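Search this site Enter keywords Go

Filed under: Features / Hotel Operations / Waste & Linen

The weight of a checkout

Thursday, May 30, 2019

Most hotels know what they pay to have waste taken away. Very few know which part of the building it comes from.
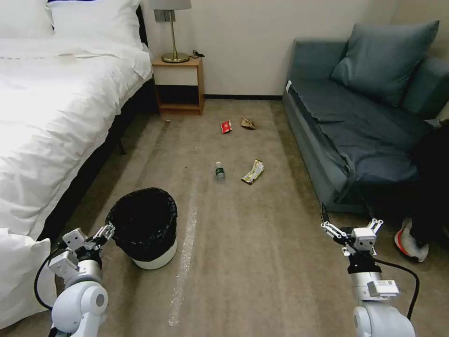 A lined bin and floor litter in a hotel-style bedroom. Room waste is the least measured stream in most properties.

The usual waste record for a mid-sized hotel is a stack of collection invoices. Each gives a date, a container size and a price per lift. The container is charged as full whether it is full or not, so the invoice describes the contract and says little about the waste. A manager who wants to cut the bill can ask for fewer lifts. Without weights by department, it is hard to say how many fewer.

Te Moana, a coastal property with 956 beds across two wings, began weighing by department last December. The method is plain. Bags from bedrooms, kitchen, bar and public areas carry different coloured ties, and each trolley passes over a platform scale set into the floor of the service corridor. The scale was supplied by Paveck and reads to the nearest half kilogram. Staff press one of four buttons to log the source, and the weight is stored with the time.

In the first full month the site logged 2,985 kg of general waste. The kitchen accounted for the largest share, as expected. The bedrooms came second, well ahead of the bar, which had been blamed for years on account of its glass. Glass is heavy, but it was already going to a separate container and had never been part of the general charge.

Bedroom waste has an awkward profile. It is light for its volume, it arrives in a narrow band of hours after checkout, and it is mixed at the point of disposal. A single bin in the bedroom takes paper, food packaging, drink containers and tissues together. Once these are in one bag, sorting them by hand costs more than the recovered material is worth at current prices.

There are two common responses. The first is a divided bin. Tuveo, which makes fittings for the trade, sells an insert that splits a standard round bin into two unequal parts. It is cheap and needs no change to the room layout. Its weak point is the liner: two small liners take longer to change than one large one, and on a tight room schedule the time matters. Te Moana fitted inserts on one floor and found that attendants were tying both liners into the same sack by the end of the second week. The inserts were kept, but the trolleys were altered to carry two open sacks side by side, after which the streams stayed apart.

The second response is to change the liner rule. Many properties replace every liner daily, used or not. At Te Moana an empty liner is now left in place during a stay and replaced only at checkout. The saving in the first month was 700 liners. The saving in weight was trivial, but the change also cut the number of nearly empty sacks, which had been taking up room in the compactor hopper and causing it to cycle early.

Wostard, the contractor, agreed to revise the lift schedule on the strength of the logged weights. Midweek collections were dropped from December to March and will return for the summer. The contract now includes a weight band, with an excess charge above it and no refund below it. A hotel considering the same terms should ask for the band to be set by season, as a yearly average will produce excess charges in every busy month.

Calibration is the part most often neglected. A floor scale in a service corridor is run over by laundry cages, kegs and deliveries that have nothing to do with waste. The Te Moana unit drifted by 4 kg before it was checked, enough to distort the bar figures badly. It is now tested weekly against a fixed weight kept on a shelf beside the goods lift, and the reading is written on a card next to it.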